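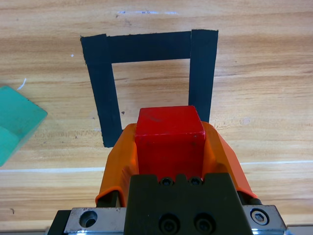
What does "remastered" mean on a reissue sticker?
Less than you'd hope. Someone made a new master at some point, and that's all the word promises. It doesn't say what tape they started from, or whether the result is any better than the CD you bought years ago. Plenty of remasters are the old transfer turned up louder.

Is a numbered edition worth paying extra for?
Rarely. A run of 100 might hold its price if people wanted the record in the first place. A run of 1000 from a band that sells 200 copies a year is just the normal pressing with a stamp on the back. Ask the label whether a "second edition" is planned. If they dodge the question, wait.

Are the bonus tracks any good?
Some are. Look at what they're called. "Alternate mix" often means the same take with the tambourine moved. A song that was never released in any form is another matter – though bear in mind the band had it at the time and left it off.

Ondeo lists its albums as hi-res. Should I pay for that?
Only if they name the source. A big file made from a CD-quality master is a big file. I've written to Ondeo about 3 titles and got the same form reply each time.

Why do the Mokgethi reissues sound different from the originals?
The label says "original analog sources," which could be the first-generation tape or a safety copy made much later. Balakrishnan Chowdary compared the Durnari album on both pressings for us and preferred the old one, surface noise and all. My ears agree with his, but we were both sitting in the same room on the same speakers, so take that for what it's worth.

Will you review the Wuvwood box set?
When there's a finished copy to play. The announcement says January and gives no track list, no mastering credit and a price about double the last one. Pre-order if you like. I haven't.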